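Subject: Re: [dollow-growers] Fruit set on the Nordin row
From: Ramiro Olmedo

On the second question first, because it came up twice last month. The Nordin trees at the Dollow end were grafted in May, two years after the rest, and they are on a different rootstock. They should not be compared with the older row. If you are keeping a yield sheet, please give them their own line.

> We thinned late again and the lower branches are carrying
> too much. Is it still worth taking fruit off now, or do we
> leave it and prop the limbs? Also, has anyone had luck
> storing Bellireo past the new year? Ours went soft in the
> shed while the bought ones kept fine.

It is worth thinning if the fruit is still smaller than a walnut. After that you gain very little in size, but you can still save a branch. I take off the damaged and crowded ones and leave one to a cluster on the lower limbs. On the upper limbs I leave two where the spur looks strong. Props are fine, but pad them. I lost a good limb on a Bellireo to a bare fork that rubbed through the bark, and canker got in the same season.

As for storage, I suspect the shed. Mine is the same kind and it warms up every afternoon, even in cold weather. I moved the crates to the north side of the house, off the ground, with a wet sack over them, and that made more difference than anything I did to the fruit. Pick a bit earlier than you would for eating. Check the seeds — pale brown is early enough, dark brown and you should eat them soon.

Do not store Bellireo with the early kinds. The early ones ripen everything near them. I keep the two apart and go through the crates every other week. Anything with a soft spot comes into the kitchen and gets used.

The Trangate shed scales were read again after the last picking. The total for the season was 3,128 pounds, of which roughly 500 went to juice. That is windfalls and scab mostly. The juice share was higher the year before, so the spring spraying probably helped, though it was also a drier summer and I would not swear to it.

If anyone wants scion wood from the older Nordin trees, tell me before I prune. I can cut up to 50 sticks. Bring your own labels and write on them in pencil, as marker fades in the fridge.

Ramiro

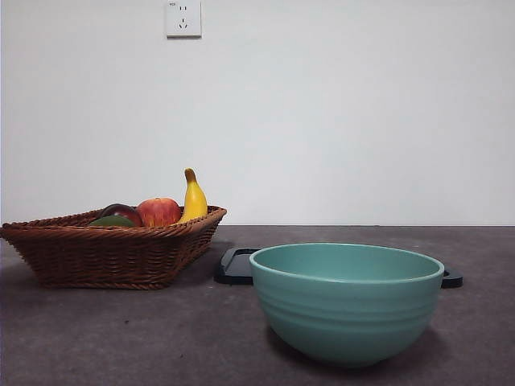
Teresa: Put me down for six sticks of the Nordin, please. On the storage question, we had the same trouble with Bellireo until we stopped washing them before they went into the crates. Ours kept into February last time. How wet do you keep the sack?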